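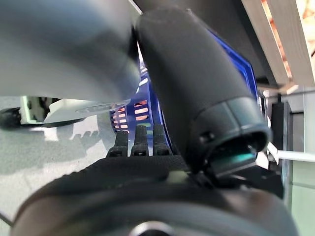 I went out to Brimden in July to meet a woman who teaches robots to do the grocery shopping, and I'll admit I expected a lot more typing. She does nearly all of it with her own arms. She moves, the robot moves, and the whole thing gets recorded so the software can learn from it later. "People think I program it," she told me. "I just pick vegetables, over and over!" From the wrist camera you mostly get the robot's own black fingers with a bit of blue basket behind them, and she says you get used to that view faster than you'd think. "The first day I felt like I was shopping in oven mitts."

Her project is called Hisulard, and when I visited they had 374 recorded runs. They want 1,000. (I asked if she dreams about produce. She does.)

We talked for a long time about cabbage. Potatoes are small and forgiving, she said, but a napa cabbage is long and heavy at one end, and you have to decide where to hold it before you get there. "If I hesitate, the robot learns to hesitate. So I try to be boring — same reach, same speed." She also keeps some of her clumsy runs, the ones where she fumbles and then fixes it, and I loved that.
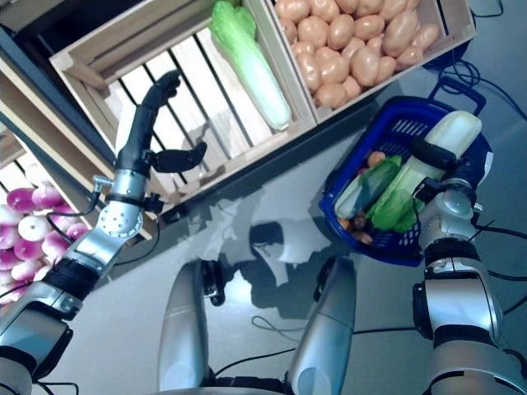
Having a go myself

Of course I asked for a turn! I managed to grab one potato and let go of it much too early. She laughed and said her first 100 runs went in the trash, so I felt a little better. The hardest part, for me, was remembering I had a left arm too.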